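Bench notebook, Olitz dye room
March, started 7:40 a.m.

Crocking and bleed on reds, continued from the last entry

Carried on with the red cotton knit from Navberg, lot 674. Dry rub was fine last time. Wet rub left a pink mark on the white cloth after a few strokes, worse than I would pass for anything that gets worn next to a white shirt. Repeated it this morning with fresh rub cloths from a new pack to rule out the old ones. Same mark, maybe slightly lighter.

Cut 11 strips from the same roll, all from the middle and none from the selvage. Stitched each one to a strip of undyed cotton along one short side. Pressed with a cool iron so they would lie flat in the jars.

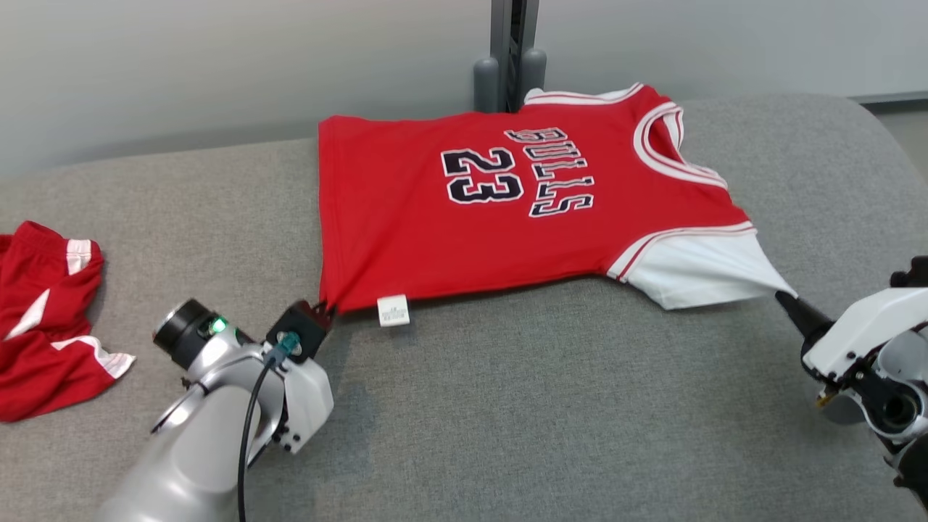
Bath was 200 ml per jar, plain detergent with no brightener. Brought the water up slowly and held it at 62 C. The thermometer in the left tank still reads high against the glass one, so I went by the glass one. Stirred by hand every few minutes. The shaker is still waiting on its belt.

First jar went pink right away. The others took longer but ended up close to it by eye. Poured off, rinsed in cold, then in cold again. The second rinse was nearly clear in all but two. Those two came from the end of the roll nearest the core, and I should have marked which was which before they went in. Mark them next time with thread. The pen washed out.

Undyed strips are drying flat on the rack by the window. Will grade them against the gray scale tomorrow in the light box and not under the ceiling tubes.

Cuffs and rib trim are a separate problem. Rib is thicker, holds more loose dye and takes longer to rinse. On the Cuadros order the body passed and the rib did not, from the same dye bath. If the body of this lot comes out borderline I would expect the rib to fail.

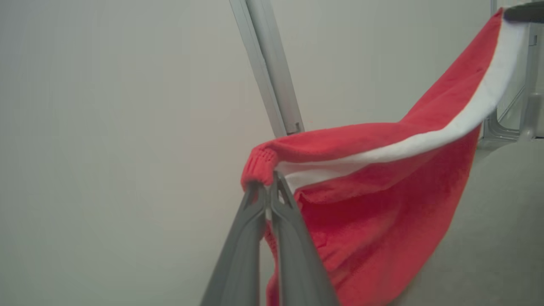
Fixative

Tried the Usent fixative on three spare strips at the low dose on the sheet. Added it to the last rinse, left it while I ate lunch, wrung out, no further rinse. Hand feel is a little stiffer. Shade moved slightly toward blue, enough to see next to an untreated piece. Have not tried the high dose.

To do:
Grade dry strips
Repeat wet rub on the fixed strips
Ask Navberg whether this lot had a soaping step after dyeing
Order rub cloths

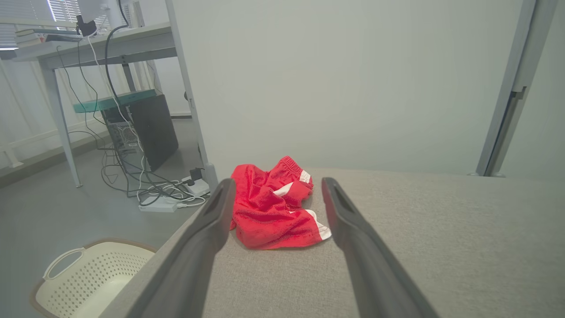 Can the white stripe trim be sewn on before the red is fixed?

Leave it off until the wet rub passes. White tape picks up loose red in the first wash and does not come clean afterward.

Stopped at 4:15 p.m. Jars are soaking in the sink, left tank is drained and switched off.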